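Print this page | E-mail this chapter
Shares: 127 | Comments: 6

Chapter 6
Planning in a Crowded Place

I wrote my first motion planner over a long, sweaty July, and I was very proud of it. It took a start pose and a goal pose, tossed random samples into the space between them, and stitched together a path that looked lovely on my screen. Then I ran it at Flallthorpe, on the kitchen bench we used for testing, and it drove the elbow of the arm straight into a jar. The gripper was fine! The gripper had a perfect path. I had simply forgotten to ask the planner about the rest of the arm.

So that's where we begin, with the whole arm and everything it might bump into. In Chapter 5 we let the perception code hand us a tidy list of objects, each with a pose and a box around it. Now we have to live with that list (and with whatever it left out, which is usually a cable). We'll build the collision world first, then write a sampling planner on top of it, and only then worry about making the path short and smooth. I know smoothing is the fun part - please wait for it anyway.

You'll need Trokemura, the small planning library we installed back in Chapter 2, and the Produretti scene files that go with it. My default budget is 4,000 samples per query, which is plenty for the exercises and will feel stingy by the time you reach the last one. If a query takes longer than 15 seconds on your machine, check your collision boxes before you blame the sampler. I've lost whole evenings to one box that was saved in inches.

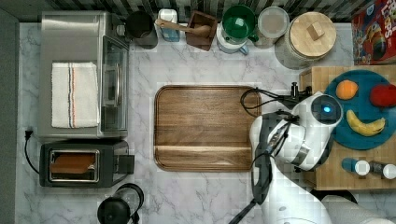
Figure 6.1 A white arm reaching toward a plate of fruit on a kitchen counter. The board in the middle is empty; most of the other obstacles stand along the back and left.

Keep that counter in mind as you read. Getting to the orange means thinking about the apple and the banana on the same plate, and a planner that treats all three as one big lump will be safe and completely useless - it can never touch the thing it came for. Section 6.1 starts with exactly that problem: which contacts do we allow, when do we allow them, and how do we write that down so the code can check it? I use what I call the Kanagaratnam table for this, a plain grid of yes and no with one row per object. Open a blank file and let's fill in the first row.

Back to top | Contact | Copyright, all rights reserved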